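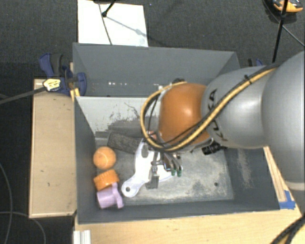

Teaching bin picks by hand vs. remote: cable gets in the way, plus the flat stuff problem

Forum > Arm Programming > Teaching and Demos

ustberg_ned
Posted 7:40 pm

Ok so quick one before I lose the evening. KUKA arm, gray bin, mixed junk in it. White flat thing with a handle, a rough gray block, orange ball, short orange cylinder, purple mug on its side. Trying to teach it to clear the bin from demos. Got 133 so far, all by remote (hand controller, me standing next to the bin).

Ball fine. Mug fine most of the time, I go for the handle. The flat white one is killing me. I come straight down over the wide part, close, fingers skate off. Do I keep doing remote or switch to pushing the arm by hand for the flat ones? Mixing both a bad idea?

Also the yellow cable. It loops round the orange joint and I keep thinking about it every time I turn the wrist. Probably driving worse becuase of it.

pell_k
Posted 7:52 pm

Hand guide it. Always. You feel the floor of the bin, you don't feel squat through a controller. Flat parts are all about contact.

ustberg_ned
Posted 7:58 pm

Yeah but then my arms are in the camera view in every demo. The model sees a guy who won't be there later.

pell_k
Posted 8:01 pm

Record the path by hand, play it back with nobody near, save the playback. Two passes. Not hard.

mugwrench
Posted 8:09 pm

Playback is fine till the part moves 3 mm on the first pass. Then your playback is grabbing air and you're putting everything back where it was. Did this for a whole month on a Guerreiro cell, June, no AC. Never again.

Stay remote. Grab the handle not the body. Handle's the only part of that thing shaped like something you can pinch.

pell_k
Posted 8:14 pm

So tape a mark on the floor of the bin and put the part back on it. People make this so complicated

mugwrench
Posted 8:16 pm

And now every demo has the part on the same mark. Congrats you taught it one spot.

erickr
Posted 8:31 pm

Erick Rugemalira here, I posted the slow wrist thread a while back. Both of you are kind of right but for different bits of the job.

What we do at Cleltix:
remote for the whole run, start to end, hands off
before that, a few hand guided tries NOT saved, just so the driver learns where contact is
anything flat, turn the wrist so the fingers straddle the handle, come down slow for the last bit, stop at touch, close, wait a beat, lift

The wait matters. If you close and lift in one go the model learns close+lift as one move and does it whether it has the part or not.

On the cable, have someone else watch it while you drive. Then quit looking at it. If you're steering round it in your head it shows up as weird detours in the data and the arm will copy every one. Ours did.

ustberg_ned
Posted 8:40 pm

Straddling the handle, ok. With it pointing down and left like it is now I need a fair bit of wrist turn, that's the cable thing again. Could turn the part by hand between runs I guess but feels like cheating

erickr
Posted 8:44 pm

Not cheating for the first batch. Start with the handle in easy directions, then widen out. Just make sure the hard ones get in there at some point. And limit the wrist in software so the cable can't get wound past where you trust it, then you stop worrying.

sash_55
Posted 9:03 pm

Dumb question, why pick the flat one from on top of the pile order at all. Push it against the wall first, edge comes up, grab edge. We taught that on the Prutidside line, took 13 demos before it was doing it on its own. Small fingers but same idea.

mugwrench
Posted 9:10 pm

13 demos for a push and grab? on the same part in the same place I bet

sash_55
Posted 9:12 pm

Same part, diffrent places. Believe me or dont.

pell_k
Posted 9:15 pm

Wall push is good if the part is stiff. Thin floppy stuff just bows. And by REMOTE you will ram the wall, ask me how I know. Do that one by hand.

ustberg_ned
Posted 9:21 pm

The bin walls slope so not sure how the edge would ride up. Might slide up the whole way and flop back. Also the block is sitting right behind it, would have to take that out first, and the ball, cylinder and mug are all down the left side so that wall's taken. Will try it on the right.

erickr
Posted 9:26 pm

If you teach a push, label those runs separate. Don't dump them in with the straight picks. We trained on both in one pile and got an arm that goes down halfway, sort of nudges, goes up again. Looks like it's thinking. Useless.

Also how are you ending runs? Part in the gripper or part dropped off somewhere?

ustberg_ned
Posted 9:30 pm

Uh. Some of each. I stop when I feel like it's done.

mugwrench
Posted 9:31 pm

there's your problem lol

erickr
Posted 9:37 pm

Yeah fix that before anything. Same end every time. Go back through the 133, toss the ones that end mid air if your task is drop off. Keep the failed grabs only if you recovered in the same run, those are worth having.

ustberg_ned
Posted 10:12 pm

Went through them. 55 keepers. Ouch.

Plan: wrist limit tonight, handle picks by remote in the morning, wall push in its own folder after that. pell I'll try your two pass thing once on the push, just the once.

pell_k
Posted 10:15 pm

Go slow on playback. Thumb on the stop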